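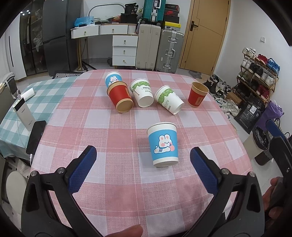

2 min read

Mixed paper cups for a school fair, can I stack them together?

Posted by Waraporn Nuchit

I'm running the drinks table at our school fair in March and have ended up with odds and ends from three kinds of paper cup: the blue ones with the rabbit in a scarf, white ones with a green leaf border, and kraft ones with a red wrap. I need up to 400 in all. Can they go in one stack, or will they jam? Also, is there any way to tell which ones are all right for hot tea? I no longer have the sleeves they came in.

Nobuhle Radebe
Keep each kind in its own stack. Cups that look the same size often have a different taper, and they either wedge tight or lean over. I make stacks of 50 at most and store them upside down on a clean cloth. For tea, fill one of each kind with hot water, leave it for ten minutes on a paper towel, and check the bottom seam. If the towel is damp, use that kind for juice only.

Sizwe Hlongwane
just buy one kind next time

Tamsin Thibodeaux
Agree with Nobuhle about the stacks. I'd give the rabbit ones to the little kids and use the plainer ones for the adults, then you can see whose drink is whose. Put the tea at the other end of the table from the juice.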